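**[wikness-rfc-laws] Re: Advantage at the scrum, when does it end?**

Two points on Sunday's second half, then a proposal for the pre-match sheet.
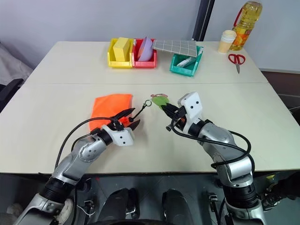

Maribel Cuadros wrote:

> The ref had his arm out for a full phase after the scrum went down. We ran it left, Botond knocked on at the 22, and he called play on for them. I asked at the next stoppage and he said advantage was over because we had gained ground. We gained maybe a few meters. If that counts, I don't see why a scrum penalty is worth anything to us. I would like to know what the captain is supposed to say in that spot, and whether it is even worth saying.
>
> Also, did anyone else think the Plonby loosehead was boring in all afternoon? It was called once.

Advantage first. There are two kinds, tactical and territorial, and the referee is the sole judge of whether either has been gained. The laws set no distance. In practice most referees in our league want more from a penalty advantage than from a knock-on advantage. For a knock-on they look for clean ball and a free choice of what to do with it. For a penalty they look for something close to what the kick would have given: a line break, a real gain in ground, or points.

By that standard the call was harsh. We had slow ball from a collapsed scrum, one pass, contact, one more pass, and the drop. I have Levente's notes from the touchline and he puts the gain at up to 3 meters. A kick to touch from the same mark puts us in their 22 with the throw. I would have expected him to come back for the penalty.

It was still his call, and it can't be reversed once he says "advantage over." What the captain can do:

- Listen for the words. An arm coming down is not enough, as some referees drop it early and keep playing.
- Ask at the next stoppage, once, in the form of a question: "Sir, what are you looking for on penalty advantage?"
- Pass the answer to the nine and ten. If he is calling it over quickly, we stop taking risks under advantage and carry into contact until he goes back.

We didn't do the last one. The same thing happened again near the end, with a smaller cost.

On the loosehead: I was on the far side for most of the scrums and can't say. Magdolna was closer and thinks the angle came from our tighthead standing up after the engagement. Both can look the same from the stand. If the hips go out, it's the prop. If the hips stay square and the shoulders turn, it may be a reaction to losing height on the other side. Ximeng, you were at hooker, so please reply to the list with what you felt on the bind.

Proposal. The pre-match sheet has a line for the referee's name and nothing else about him. I would add 2 lines:

1. Penalty advantage: short / normal / long
2. Scrum: what he pinged first, and which side

The replacement front row fills these in during the first half and gives the sheet to the captain at the break. We meet the same few referees several times a season, so the old sheets will be useful. I will keep them in the folder with the lineout calls.

Draft is in the usual place. Comments before the Kokkinos game, please. If there are none I will print it as it stands.

One correction to my last message: the kick that went dead was in the 39th minute, so the scrum back was the right option to take. I had it down as after the break.

Botond Szekeres

> On the 22 one: it was a bad pass to run onto, but I should have held it.
>
> Levente Boros

Levente, noted, but the thread has me dropping that ball and I did.

B.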